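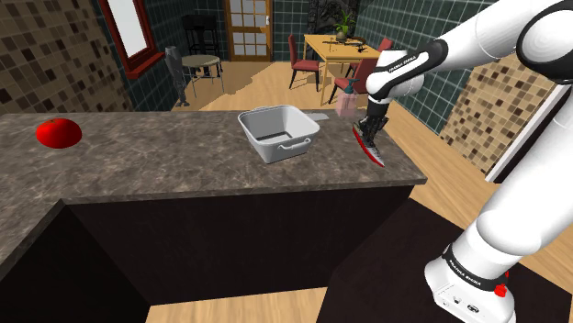 Simulated arm plans fine, then refuses to put the knife down

Asked on the Manipulation & Planning board
Tags: motion-planning, collision-checking, simulation, grasping
1,218 views

I have a Franka arm in a simulated kitchen and a task that a reasonably motivated toddler could do: pick up the knife, move it over the counter, lay it down next to the tomato. The tomato is on the far side of a white plastic basin from where the arm starts, so the planner has to go over or around the basin.

Picking up works. Carrying works too, if I don't look too closely. The trouble starts when I ask for the place pose. The planner (sampling based, the stock one that comes with Trenitz) thinks for its full time budget and then returns "no valid goal state." Sometimes it finds a goal on the fourth or fifth try, with the elbow folded up like it's trying to get out of a sweater.

What I have already tried:

Raising the planning time. It now fails more slowly.

Deleting the basin from the planning scene. No change, so I put it back and apologized to it.

Moving the place pose 2 cm up. This works every time, and then the knife gets dropped from 2 cm up, which looks awful and also makes it bounce.

Checking IK by itself. IK says the pose is reachable. It finds a solution immediately and seems puzzled that I asked.

The knife is attached to the gripper link with its mesh, 2,659 triangles, straight from the asset pack. The counter is one big mesh too. I'm loading both through the Meton importer with default settings. Is this a planner problem, a mesh problem or a me problem?

posted by oddly_compliant

Answer 1

Try a different planner. I switched and all my problems went away. Also make sure your drivers are up to date.

posted by gearhead_rob

Comment from oddly_compliant: Which planner did you switch to?

Comment from gearhead_rob: Don't remember, it was the other one in the dropdown.

Answer 2 (accepted)

It's a mesh problem with a small you problem riding on top of it.

IK by itself only asks whether the joints can get the hand there. Depending on how you called it, it has no opinion on whether the hand is then inside a countertop. "No valid goal state" means the planner sampled IK solutions at your goal, ran the collision check on each and threw them all out. It never got as far as planning a path. That's why more time and fewer basins made no difference.

So find out what it thinks it's hitting. Take one of the IK solutions for the place pose, set the robot state to it with the knife attached, run a single collision query with contacts turned on and print the pairs. I'd bet money you get knife vs. counter. If you get finger vs. counter, skip ahead to the last paragraph.

Assuming it's the knife, look at two things.

First, padding. The Meton importer adds collision padding to every object by default, and it does this on both sides. Your knife is fatter than it looks and your counter is taller than it looks. Two centimeters of lift being the magic number is a strong hint. Try dropping the pad on the knife and the counter to a millimeter or so and leave it alone on everything else, unless you enjoy watching the elbow brush past the furniture.

Second, and this is the you part: you're asking for the knife to be resting on the surface at the goal, and contact counts as collision. Even with zero padding it's a coin flip at every sample. Do it in two stages. Plan freely to a pre-place pose a few centimeters above the counter. Then do a short straight-line Cartesian move down, with knife/counter collisions allowed for that segment only. Open the gripper, detach the knife from the link, back off, and put the collision pair back the way it was. Please do that last step. I once left a pair like that allowed on a Monday and spent the rest of the week admiring how confidently the arm swept a spatula through a worktop.

While you're in there, swap the knife's collision mesh for a box or a couple of convex hulls. The checker gets nothing useful out of those 2,659 triangles. Keep the pretty one for rendering.

If the contact pair was finger vs. counter, your grasp is the issue. A thin utensil held steeply and then laid flat means the fingers have to end up nearly at counter height. Grasp it higher on the handle, or tilt the place pose, or let it tip the last bit on its own.

posted by Rami Matar

Comment from oddly_compliant: Contacts printed. Knife vs. counter, every single one, plus one lone finger vs. knife that I had also forgotten to allow. Padding was 1 cm on each. The two-stage version places it on the first try now. The elbow still does the sweater thing about one time in ten.

Comment from Rami Matar: Seed the IK with the current joint state and pick the solution closest to it. Otherwise it takes whichever valid one it trips over first.

Answer 3

Same thing happened to me with the Kuroda kitchen assets, different cause. The counter's collision mesh was exported in a different origin from the visual one, so it floated a bit above where it was drawn. Turn on the collision geometry overlay before changing any numbers. In the Puker viewer it's under Display, two menus down, next to something called "Ghosts" which I have never dared click.

posted by halfplane

Comment from oddly_compliant: Mine lined up, but I clicked Ghosts. It shows the start and goal states see-through. Pretty useful for the elbow.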